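Media and Celebrity, Handout 2: The On-Air Apology
Filed under: Course Notes | TV & Broadcast
2 min read

Our case is Évan Renaud, breakfast host, who told viewers that singer Armelle Barbier had mimed her whole tour. She had a throat infection and a lawyer. Bring a pen and your own opinions; mine are used up. 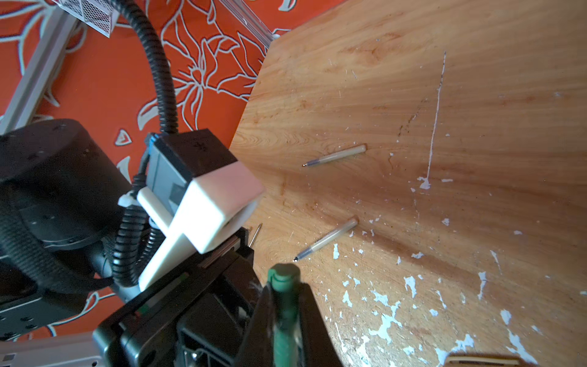
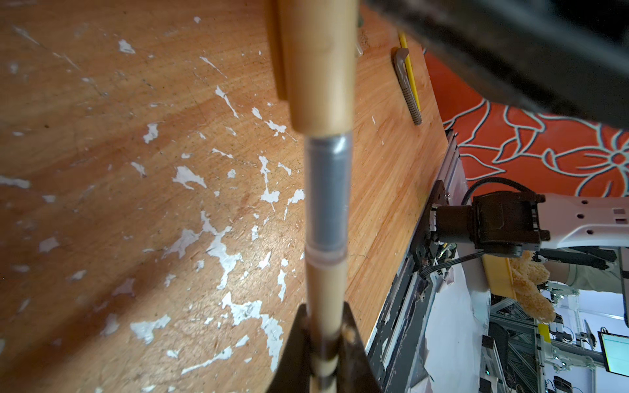

1. The apology itself
It ran for 11 seconds, between the weather and a recipe for leeks. Renaud said he was sorry "if anyone was upset." Underline "if." It does most of the work.

2. Who was it for?
- Barbier, who by her own account was asleep
- the sponsor, Zorano, which was wide awake
- the 78 viewers who had written in, two of them about the leeks

3. The return
Renaud was off the air for eight days, resting - a word producers use the way sailors use "becalmed." He came back in January with a new co-host, Séverine Pichon, and a softer sweater.

Reading: Corentin Guillot's chapter on sorry-not-sorry television. Skip the part about his own show, unless you enjoy that sort of thing.

For next class: rewrite the apology in one sentence, without "if."

4 comments | 11 shares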